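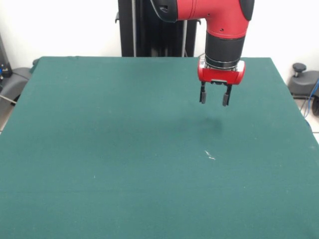

Green tables at Tadgate

Hello again! I promised a write-up once the tables were covered, and it's only taken me until July to get round to it. If you haven't been following, these are the tables in the big room at Tadgate, and I've been wanting green cloth on them ever since I saw the cutting tables at Welar, all soft and dark and quiet. Put a pair of scissors down on a bare top and you hear it right across the room. Put them down on cloth and you don't.

Choosing the colour took far longer than the job did. Sharada Alva had a folder of samples from Gowda and we spread them out over two lunchtimes, moving them nearer the window and back again. I wanted something bright (I always do) and she kept sliding the same dark one under my nose. It's somewhere between bottle green and teal, and depending on the time of day I'd call it either. She was right, and I've told her so, which she enjoyed very much.

The cloth comes off the roll at 147 cm wide, so there was no need for a join down the middle, and I can't tell you how happy that made me. I've sewn joins in table covers before and you feel every one of them
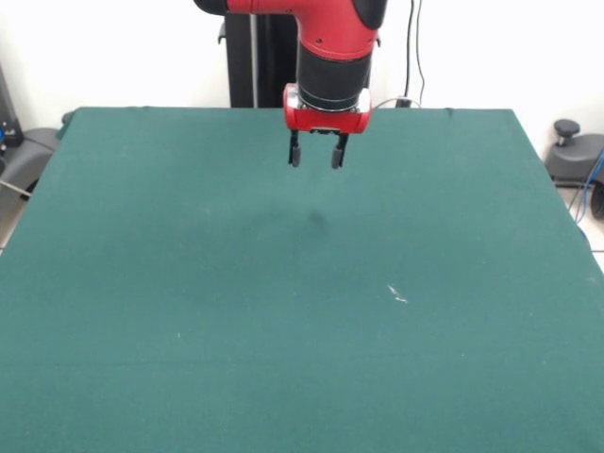 with your wrist, every single time you lean across. One piece, no seam, lovely.

Creases

It arrived folded, though, when I'd asked for it rolled. Tae-yang Ma ironed the first length through a damp tea towel and I did the next, and we both gave up on the fold line in the end. It had been sitting in its parcel for ages and it wasn't going to be told. A faint line across a work table doesn't bother me — I'd mind it on a tablecloth at Christmas, but not here.

Lint is another matter. Anything pale shows up on this green like a star! I bought a sticky roller the first morning, used 10 sheets on one table before the kettle had boiled, and there was still a bit left that I only spotted when I'd put the roller away.

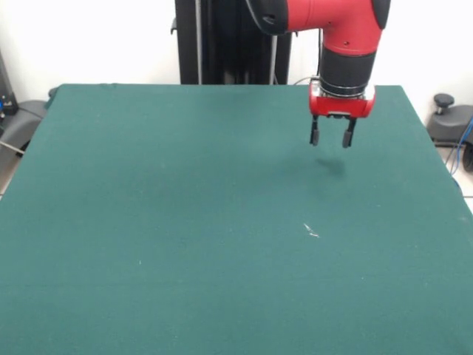 Corners

My weak point, I'm afraid. Rerum, who did the tables at our old place, cut and folded theirs beautifully, and I had it in my head that I could copy them from memory. I couldn't. We allowed 12 cm of overhang all round, which sounded generous when I was standing there with the tape and felt rather mean once I was on my knees trying to fold it.

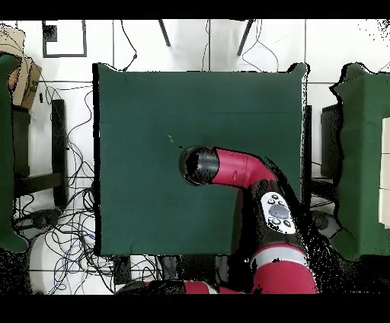 Sharada wants me to have another go with a proper template, and I probably will before the autumn. The tops are easy enough, but you need a long straight edge and somebody holding the far side still while you cut. From overhead you can see what she's on about: the two top corners of the middle table have gone wrinkly and a bit ragged along the border. The green does look good against the white floor tiles, mind you, with the tables either side to match.

We have 700 grams of offcuts in a bag under the stairs, if anybody local would like some for pincushions or the bottoms of plant pots. Leave me a note at the front desk and I'll put a bundle by for you.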